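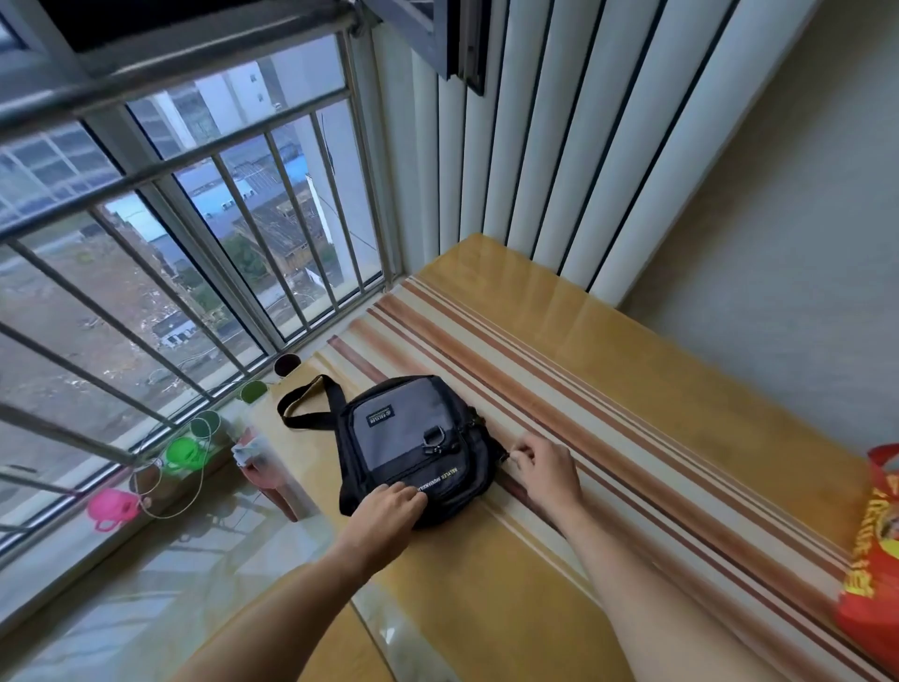
Small black and gray shoulder bag, hand on the zipper pull.

From: Graham Dobson
To: bag-repair list
Date: Fri 8 March
Subject: Re: Sticking zipper on small shoulder bag -- clean, wax, or new slider?

Subbarao Nadar wrote:

> I have a small shoulder bag that I carry every day, black with a
> gray pocket on the front, the kind with a coil zipper on the main
> compartment. Since November the zipper has been sticking at the
> right-hand end. It runs fine most of the way and then I have to
> stop, back it up and pull again. Last week it closed and then
> opened up behind the slider, which it had never done before.
>
> I have tried a candle stub and a pencil. The candle helped for two
> days. Somebody at work said to spray it with oil but I don't want
> oil on the things inside.
>
> Questions:
>
> 1. Is the slider worn out or is it the teeth?
> 2. If it is the slider, can it be changed without taking the seam
> apart?
> 3. The strap also slips. It is longer at night than it was in the
> morning. Is this related to anything or just age?
>
> Also, Raghavendra mentioned a Skirkix slider in an old thread and I
> could not find where he bought it.

Subbarao,

I have the same general type of bag, a Kelyler, black with a gray front pocket, and I went through all of this over the winter. I'll take your questions in order and then add a couple of things you didn't ask.

1. If it closes and then opens up behind the slider, it is almost always the slider. The two plates spread apart a little with use and they stop pressing the coil together hard enough. Teeth trouble looks different. With bad teeth the slider catches at the same spot every time, in both directions, and you can usually find the spot by running a fingernail down the coil. You have some of each in your description, so check the right-hand end first. Turn the bag so you have good light on it and look for a thread caught in the coil. On mine there was a piece of lining thread under the tape. I cut it with nail scissors and half the sticking went away.

Then clean it before you do anything else. Candle wax picks up lint, and pencil on top of candle makes a gray paste. Warm water, a drop of dish soap, an old toothbrush. Brush along the coil with the zipper closed, then open it and brush both sides. Wipe with a damp cloth and leave the bag open overnight. Don't put it on a radiator. The tape can pucker if it gets too hot and then you have a new problem.

If it still opens behind the slider after cleaning, squeeze the slider. Use small flat pliers and squeeze the back end, one side and then the other, very lightly. Try it after every squeeze. If you go too far it won't move at all, and opening it up again with a screwdriver usually cracks it. I squeezed mine twice on each side and it held for most of a month.

2. Yes, you can change it without opening the whole seam, but you need to get to one end of the coil. On my bag the zipper tape goes under a folded strip at the end, and I had to unpick 20 stitches to get the tape free. Take a photo before you unpick so you know how the fold goes back. Slide the old one off, put the new one on with both sides of the coil going in evenly, and run it a few inches before you sew anything. If one side is ahead of the other even by a tooth, the bag will have a hump in it when closed. Take it off and start again. It took me four tries and I was in a bad mood by the third.

Sew a stop across the coil before you close up the fold. Six or seven passes of heavy thread in one place is enough. I use the Devik polyester thread because I have a big spool of it, but any upholstery thread will do. Cotton won't last there.

Check the size before you order. It is normally stamped on the back of the slider, and you want coil, not molded tooth. They look alike in the pictures on the ordering page and they are not interchangeable. I ordered the wrong one first and it's still in the drawer if anybody has a molded-tooth jacket.

On the Skirkix slider, I think the message you want is one Raghavendra Poduval sent in reply to Vignesh Venkataraman, and the subject line was about a tent, so that may be why the search missed it. He got his in a mixed packet of 18. Raghavendra, if you are reading, please post where you got them. Mine came from Mersha, who sell them singly, but the pull is short and hard to hold with gloves on. I put a loop of cord through it.

3. The strap has nothing to do with the zipper. Webbing gets smooth where it runs through the adjuster and then it creeps. Two things to try. First, take the strap all the way out of the adjuster and put it back so that a different part of it sits under the bar. If you always wear it at one length, that part is polished and moving it half an inch won't help -- you need a few inches. Second, if you never change the length, put a few stitches through both layers right behind the adjuster. It's ugly if you look for it, but it doesn't slip. You can always cut them out.

Odair Brito told me he rubs beeswax on the webbing. I haven't tried it. I would worry about it coming off on a light shirt.

Two things you didn't ask:

Empty the bag completely before you work on it, including the front pocket. Lay it flat on something hard. I started out with the bag on my knee and it was much harder to see whether the coil was going in straight. A table by a window is best. If the top is glass or has a shine to it, put a towel down when you get to the pliers.

And change how you pull it. Most people with a bag like this pull the zipper with one hand while it hangs from the shoulder, so the pull is up and away from the bag instead of along it. That is what spreads the slider. Put your other hand flat on the bag and pull in line with the coil. It feels fussy for a day or so and then you do it without thinking. I believe this is also why yours fails at the right-hand end, if you are right-handed, as that's where you start the yank.

As for oil, I agree with you, leave it alone. A dry silicone stick is fine. Lireck makes one that looks like a lip balm and one stick should last for years. Put it on the coil, run the slider back and forth, wipe off what's left. I do this after every cleaning now.

One question back to the list. The thread on the corner of my front pocket is starting to go and I would like to restitch it by hand without going through to the lining. I have a curved needle but I can't get the tension even. Has anyone done this on a pocket that size? I'd rather not pay for a machine repair on a bag this small. The shop here quoted me 70 for the pocket alone, and they want to keep it for two weeks.

Subbarao, let us know what is stamped on the back of your slider when you get it clean.

Graham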